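15 June 2020

So I've been trying to get rid of paper. All of it, or as close to all of it as a person with three filing boxes and a weak spot for old warranty cards can get!

It started when the dishwasher quit. I knew I had the Eklund manual somewhere, and I spent most of an evening on the floor looking for it. I found the manual for a toaster I gave away years ago, a Joltden phone bill from two apartments back, and 60 takeout menus (yes, I counted, I was procrastinating). No dishwasher.

My rule now is one box a week. Everything gets dumped out and goes in a keep pile or a shred pile, and if I can't decide in 5 seconds it gets shredded. I'm bad at the 5 seconds part. Birthday cards are killing me.
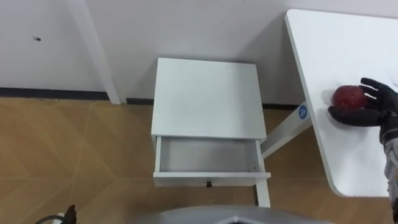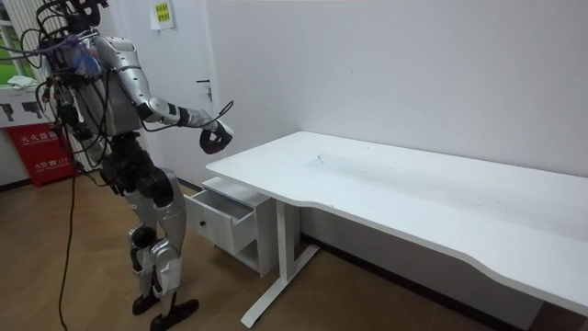
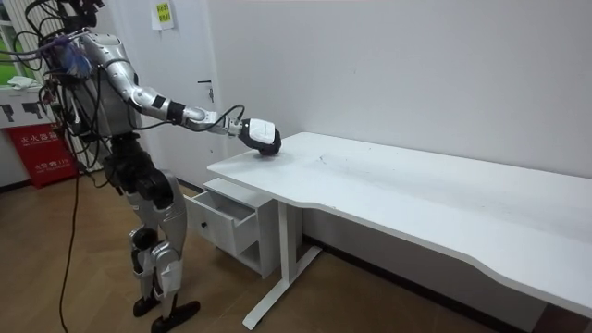
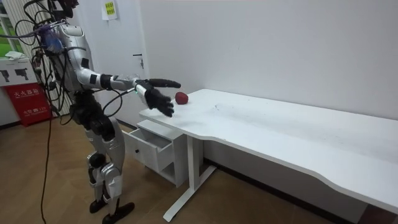

Scanning is the slow bit. I bought a little Kornico scanner, the kind you feed one sheet at a time, and it's fine, but it hates receipts. Anything thin goes in crooked and comes out looking like an accordion. I've started taping the worst ones to a plain sheet first, which works great and takes forever.

As of this morning I'm at 2,010 pages scanned. My guess when I started was 3,000 for the whole lot, and I'm not even through the second box, so that guess was pretty silly. Tax stuff I'm keeping on paper a while longer, along with the car title and anything with a raised seal on it.

The file names are a mess, by the way. I began with the date first, then switched to the company first, and now there's a folder called "Steltex" and another one called "steltex stuff" and they have half the same things in them. If you have a naming system you've stuck with for more than a month, please leave it in the comments, I'm all ears.

Oh, and the dishwasher manual was online the whole time. It was the filter. Next up is box two, the rest of it, which is mostly bank statements and one very thick envelope I've been avoiding since we moved in.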